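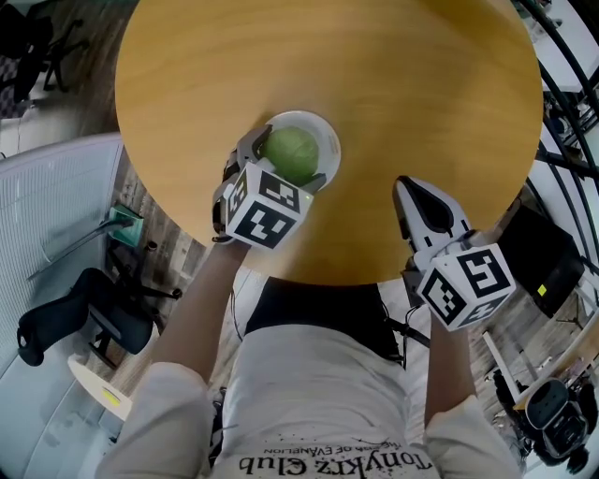 Liên Khổng (filmmaker)

Liên Khổng is a director and editor of short documentaries, and I should say up front that I've followed her work since film school, so this entry leans friendly. She trained as a sound recordist first and only moved over to directing when a classmate dropped out of a graduation project and somebody had to finish it.

Early work

That project became Platska, a 50-minute portrait of a ferry town in winter. It played at 3 small festivals and picked up a jury mention at one of them (the editing, if I remember right, and deservedly so!). She cut it at night while working days at Weidemann, a post house where she mostly synced dialogue for TV drama. You can hear that job in the film. The footsteps are gorgeous.

Zosine and after

Her first feature, Zosine, follows a family-run dance hall through its last season. She shot it with a crew of four and came home with 557 hours of footage, a number she has complained about in every interview I've read. The edit took almost two years. It opened in December on a handful of screens and sold about 3,000 tickets in its first run, pretty decent for a movie with no narrator and a ten-minute scene of people stacking chairs.

Some viewers find it slow. I went twice, the second time to a Friday matinee with a very chatty crowd, and loved it more.

Style

Khổng likes long takes, available light and conversations heard from the next room. She rarely uses music unless it's playing in the location itself. She still records some of her own sound.

Current projects

She is developing Nosero, her first scripted film, set in a radio repair shop. Casting hadn't started when I last updated this page.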